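Brikeck opens its equipment planning program for surgical robot training labs

New worksheets and a loan pool are meant to help labs buy the right instruments the first time

SHEEHAN, October

Hi, I'm Nima Tehrani, and I run equipment planning at Brikeck. My colleagues usually write these releases for me, but I asked to do this one myself because I've spent most of the year on it and I'd be lying if I said I wasn't excited!

As of this month, any lab that practices suturing with robot arms can use our planning program to work out what to buy, what to lease and what to put off until next year. It covers the arms, the instruments that go on the ends of them, the cameras, the practice tissue and all the thread and needles (which people forget, every single time, and I used to forget them too). The worksheets are free. The loan pool has a fee, and I'll get to that.

I came to this job from the buying side. At my old place we put together a beautiful budget with two arms at the top of it in bold, and then one line at the bottom that said "supplies." You can guess which line got us into trouble. The arms sat there looking great while we waited on a purchase order for needles.

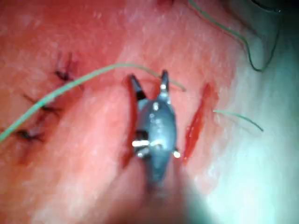
So the first thing the program asks for is your practice plan, before you've priced a single arm. How many sessions a week? How many people taking turns? Are they tying knots, or just learning to drive a needle from one side to the other? A lab that wants twenty-minute introductions for visitors needs a very different shopping list from one that's going to close wounds all afternoon, and I've seen both kinds of lab get sold the same package.

From there you fill in the instruments. We ask you to list them separately from the arms, with their own replacement schedule and their own budget code if your finance office will let you have one. Grippers and needle drivers have a working life, and if you train hard you'll be replacing them well before the arms need anything at all. Our default worksheet puts the first review at 90 days, and you can change that to whatever suits your place.

Practice tissue gets a page of its own too. Pads can only take so many cuts and stitches before you want a fresh one, and the fancier the pad, the more it hurts to toss it! My advice is to budget for two grades: a plain one for people who are just getting started, and a more lifelike one for the folks who are further along and need something that looks closer to the real job.
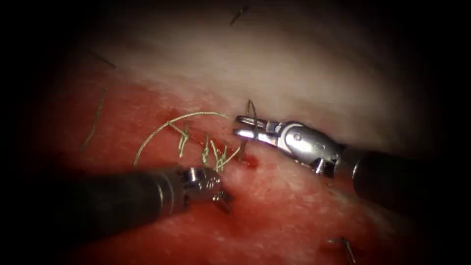
Then there's the part I care about most, the loan pool, which we're calling Kollia. It holds 67 instruments to begin with, and member labs can borrow them for up to a month while they decide what to order. Try the jaw style you think you want. Let your trainees complain about it (they will, and you should write it down). Send it back, borrow the other one, then go place your order. Membership is $3,076 a year, paid up front or split by quarter, and shipping both ways is included.

I know that's real money for a small lab. We went back and forth on the price all summer, and the thing that settled it for me was a pilot with the training lab at Prurkov. They'd been about to order a full second set of instruments. After trying a few loaners they ordered half a set of a different kind and put what was left toward camera views, a wide one beside the table and a close one near the instrument tip. Their group now reviews practice runs from both, and they've asked us to add a storage line to the worksheet, because video piles up fast. Good catch, and it's in there now.

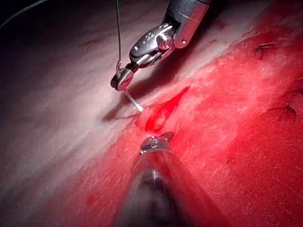

Tyra Wikström told us the storage line was the least of it, and that what she'd wanted for years was a way to show her finance office why thread belongs in the same request as a robot arm. She said the old habit of filing two separate requests had cost her a whole budget cycle, and that she'd like the worksheet to print on one page so people above her would read it.

It does print on one page! Well, the summary does. The full thing runs longer, and you'll want the full thing for your own planning, especially the tabs on service contracts and floor space. Please measure your doorways. I'm begging you.

A few other bits that don't fit anywhere neat. We don't take a commission on anything you order after a loan. You don't need to own an arm already to use the worksheets, and plenty of the people who tested them were a year or more away from buying. If you have older arms, there's a tab for figuring out which instruments still fit and whether an upgrade makes sense before a full replacement. During testing we got 1,162 comments from lab staff, and I've read all of them, some with a large coffee. The service contract tab was rebuilt twice because of them.

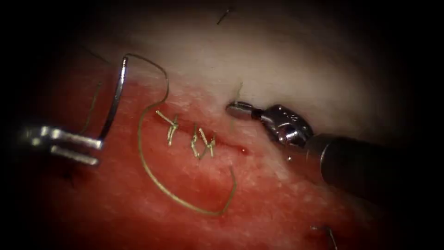 Suturing practice with two robot arms, a curved needle held in the left gripper. Photo: Brikeck

Worksheets can be requested from the Brikeck planning desk starting now. Kollia loans are open to labs that sign up this month, with the first shipments going out from our Sheehan office as requests come in. We answer the phone from 9 a.m. to 4 p.m., and if you ask for me by name there's a good chance I'll pick up.

About Brikeck

Brikeck helps training and research labs plan, budget for and look after robotic equipment. The company is based in Sheehan.

Press contact: Nima Tehrani, Equipment Planning, Brikeck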